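Workshop Tips: Planning and Budgeting for a Small Robot Arm
From the Strickland Road Workshop pages
13 May 2019

A few of you have written in since January asking what it really costs to put a small arm on the bench for fiddly assembly work, and I keep promising a proper answer, so put the kettle on. I won't tell you which arm to buy. What I can do is pass on the planning habits that have saved us money — and own up to a couple of places where we spent it foolishly.

Start with the job and leave the catalogue shut

Write down the one job you want done, in a single plain sentence. Ours was "put small metal gears onto the pegs of a round plate." It sounds almost too simple to bother writing, but every quote we asked for afterwards got shorter and clearer. Then lay the parts out on the bench you mean to use and look at how much room the arm takes up beside them. A plain dark cloth mat is the cheapest thing on our list and I'd buy it first. Small silver parts are easy to find on it, and a dropped gear doesn't go rolling off under the drill press.

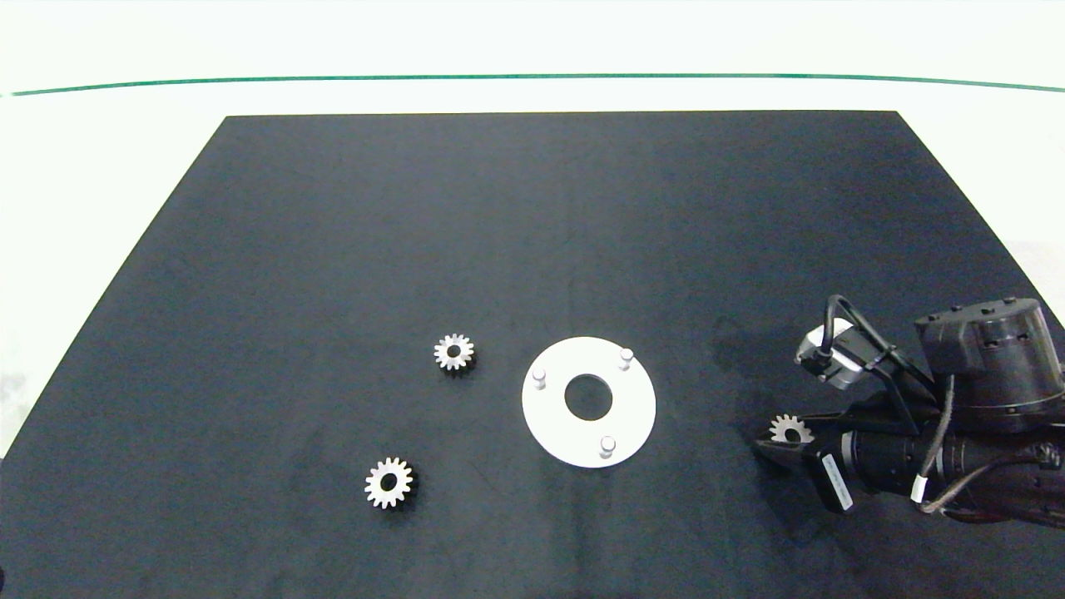

Split the budget before you fall in love with anything

We set aside $3,000 for everything around the arm and kept that in a separate column from the arm itself. I'd urge you to do the same, even if your number is a good deal smaller. The column fills up faster than you'd believe: mounting hardware, cables, spare fingers, lights, a decent power board, freight, and the little camera for the wrist if it isn't included. Starkutis quoted us a tidy price for the arm and then 13 separate lines of extras, all of them fair enough, but I'd have been in real strife if I'd spent the lot on the first line.

Fingers deserve their own line. Ours are tapered, with long triangular cutouts, and there's a rough, sandpaper-like pad for grip. Count pads as a consumable, the same way you would sanding discs, and order spares with the arm so you only pay postage once. Ask the seller whether the fingers can be swapped without sending anything back, and ask to see them holding a part the size of yours. 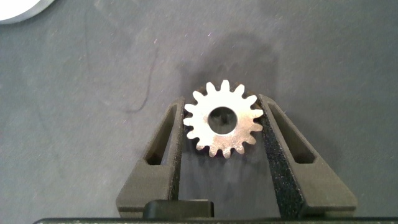

If they can't show you that, take your own parts along in an ice cream tub. The people at Mestia were very good about it and let us stay most of the afternoon, and we learned more there than from a month of brochures.

Leave money for light

I'd put this higher if I were starting again. Shiny gears and a white plate under a strong lamp can wash right out in the wrist camera, and you'll want to be able to move the lamp, dim it or soften it. Price two adjustable lamps and a bit of diffusing sheet, and try the parts at different heights before you screw anything down.

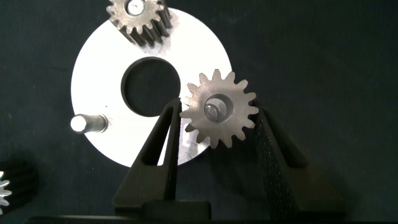 Time is the other thing to budget for. We allowed 3 weekends for setting up and practising, and used 16 before I was happy to call it settled, though a fair few of those went on rearranging the bench to get the colour of the lighting right. Drerkirura offers a paid setup visit, and I turned it down to save a few dollars. I'd take it now.

Last of all, ask every seller for the price of a replacement cable and how long it takes to arrive, and write both on the quote.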